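Bench notebook, November
Alcombe arm, tidy-up task

14:10. Arm stopped itself again with the fingers down in the box. Same as this morning: protective stop, brake click, then the message about force on the tool. No damage to the arm that I can find. One fingertip pad has a fresh scuff on the outer side. The box has a dent in the inside of the wall where the pad went into it.

Writing this up properly because it has now happened on two shifts and the first one was put down to somebody knocking the table.

What the arm was doing. It is running the pick-and-place routine we got from Rirkden, where the toys go into the box one by one and then come out again. Going in has been fine. Coming out is where it faults, and only when the thing it wants is close to a wall. The gripper comes down open, the outer finger lands on the wall or its rim, and the arm keeps pushing until the force limit trips it.

The limit was the first thing I looked at. The sheet on the cabinet door says 20 newtons for this job. The controller had 122. I don't know how long it had been like that. The last person to load settings was restoring a backup after the power cut, and the backup is from the Zapata job, where the arm was pressing clips into a panel and needed the extra. So the stop we got this afternoon was a late one. It should have given up long before it dented anything.

That makes it a safety matter as well as a nuisance. People reach into that box by hand between runs. Speed was low and the door interlock was working (checked it, opened the door twice, arm stopped both times) but the force setting is meant to be the second line and it wasn't there.

15:00. Locked the arm off and put the tag on the pendant. Restored the limit by hand, then read it back from the controller, then power cycled and read it back again. It held.

Tested it with the spring gauge against the fingertip, arm moving down at crawl speed. Trips at the right place now. Did 12 presses, all stopped, none late.

15:40. Now the actual miss. Setting the limit right only makes it fail more politely.

Measured the box against the program. The program thinks the inside is the size of the old box, the deep one that split. The one on the table is shallower and the walls lean a bit when it has been handled. Whoever swapped it didn't change the numbers, and I think that was me.

The grasp planner does have a margin for the walls but it is worked out from those numbers, so it was keeping clear of a wall that wasn't there and going straight down on the one that was.

Also the box can slide. There is nothing holding it to the table. When I ran the routine slowly with nobody near the cell, it had crept towards the door side by the end, each pick nudging it slightly. Flor Lozano had said this weeks ago and suggested corner stops. She was right and I should have fitted them then.

16:15. Fitted corner stops cut from the offcut bin, held with double-sided tape for now. Screws later if the tape gives up. Put the real inside measurements in. Added a check at the start of each run: the arm goes to the look position, finds the rim, and refuses to start if the rim is further off than the margin allows.

First version of the check refused every time. The rim finder was picking up the wood grain as an edge. Raised the contrast threshold and it settled down.

16:50. Went through the wrist camera pictures to see what the arm has to deal with on the way in.

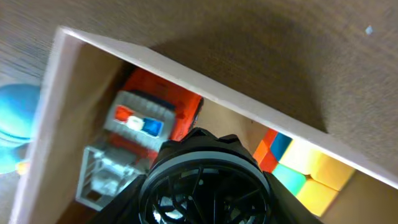

Page last changed: November, 17:35

The cube up against the wall is the bad sort of case. With the fingers open the way the routine opens them, one of them has very little space to go down between cube and wall. The orange-red vehicle is easier, plenty of body to get hold of, though it lies at an angle and the planner likes to square up to things. The clear plastic piece worries me for another reason. You can see the floor of the box through it, so I wouldn't trust the detector on it, and if the height comes back as floor height the fingers will go down too far.

There is blur on the cube and on the clear piece too. If the detector is being fed pictures like this the positions will wander. I have added a short pause at the look position before it takes the one it uses. Costs a bit of time on each pick. Leave it in.

17:20. Changes to the grasp for anything near a wall: open only as wide as the object needs, and turn the wrist so the fingers run along the wall instead of across it. If neither will fit, skip it and flag it. No pushing things away from the wall yet. Rirkden's routine has a push move but I don't want it on while the box is only taped down.

Still to do:
Run the full 200 cycles with the new limit before the tag comes off.
Find every other backup with the Zapata settings in it and rename them so they can't be loaded by mistake.
New fingertip pads. Cloritz have the soft ones.
Ask Flor whether the force limit can be compared with the cabinet sheet at start-up and shown on the screen.
Write the box measurements on the underside of the box.

Tag stays on overnight. Please don't clear it to "just try one".

Comments (3)

Flor Lozano
Start-up check is easy enough, I'll do it. It should refuse to move if the two don't match. A message on the screen will get clicked away.

benchtwo
Had the same late stop in the spring and blamed the table as well. Did you check the payload setting came back right after the restore? Ours didn't.

Flor Lozano
Payload was wrong too, by the weight of the old gripper. Corrected and read back. Will add it to the same check.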